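# Flosley repair open day

The flyer promised "a morning inside your computer", and I went along in October expecting a sales pitch with biscuits. I was half right. Flosley is a refurbishing workshop on the Adum estate, two units knocked together behind a tile showroom. Doors opened at 11, and the tour began once the kettle had been found.

The front room is all claims. A board on the wall says the workshop puts 1,000 machines a year back into use, though when I asked how many of those come back within the guarantee I was told the figure was "being looked at". Fornimier, who supply the cleaning kit, had a stand there too. Their brush set costs £20 and looked to me like paintbrushes.

The benches at the back were better. Old office desktops with their sides off are far less mysterious than the trade likes to make out: a fan, a big metal power supply, a green board with DELL printed on it, and coloured wires running between them.
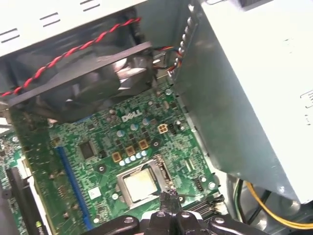 We were told that most faults come down to dust, a tired fan or a failing power supply. I would like to have seen that proved. The demonstrator talked for about 20 minutes on airflow and never took a reading of anything, and my question about the small round capacitors near the processor got a shrug and "they're usually fine". Usually is doing a lot of work there.

Still, he was clear on unplugging first and on never opening the power supply itself, and he let people ask daft questions.

Refurbished desktops were for sale by the exit under the Rao label, with a 2 year guarantee. The small print excludes fans. I kept my money, took a leaflet and missed the bus back.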